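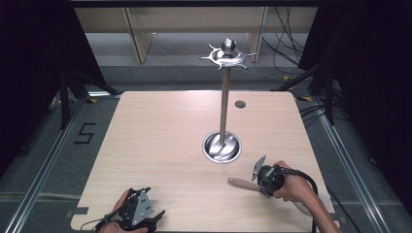
A robotics group at Getura has published a method for teaching two-armed robots to handle long, thin objects using demonstrations recorded entirely with hand-held grippers. The method, called Lusterus, needs no robot during recording. A person holds one gripper in each hand and performs the task at an ordinary table, and the movements are later converted into commands for a pair of fixed arms. One set of recordings uses a tall metal stand with hook-like arms at the top and a pale wooden handle, gripped on the right while the left gripper stays free to assist. Shiny metal and a long overhang were chosen on purpose: both tend to upset systems that judge position from camera views alone.

The main change from earlier work lies in how the views are combined. Most methods feed all cameras into the model with equal weight throughout a task. Lusterus shifts the weight as the task proceeds. While the hands are far from the target, the overhead view dominates. Once a gripper comes within 12 centimetres of contact, its own close view takes over, and the overhead view is used only to check that the other hand is clear. 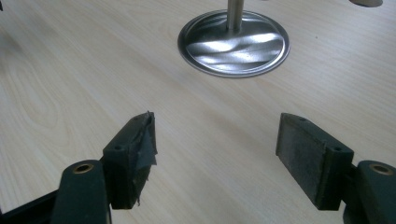

Gripper view of the tabletop, with the polished base of the stand behind the open fingers.

The model was trained on 195 demonstrations and then tested over 100 trials on the fixed arms. It completed 81 of them. The same model with equal camera weights completed 58. Most of the gain came in the last part of the movement, where reflections from polished metal had previously caused the gripper to stop short or close too early.

Finger wear was treated as part of the problem. The pads were not replaced between recording sessions, so the training data covers a range of surface conditions. 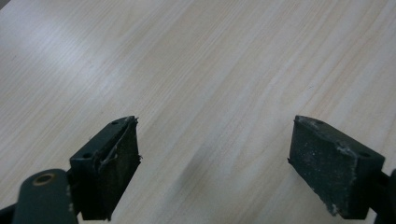
According to the paper, models trained only with new pads lost accuracy when worn ones were fitted, while the mixed set showed no clear drop. The authors put this down to the pads being visible in every close view, where a model can come to rely on their exact outline.

Some limits remain. The switch between views is set by a fixed distance, which has to be tuned by hand for each type of object. Failures were most common when both grippers approached the target at once. A follow-up study at the Zaugg laboratory in Flunberg will test a learned switching rule, with first results due in April.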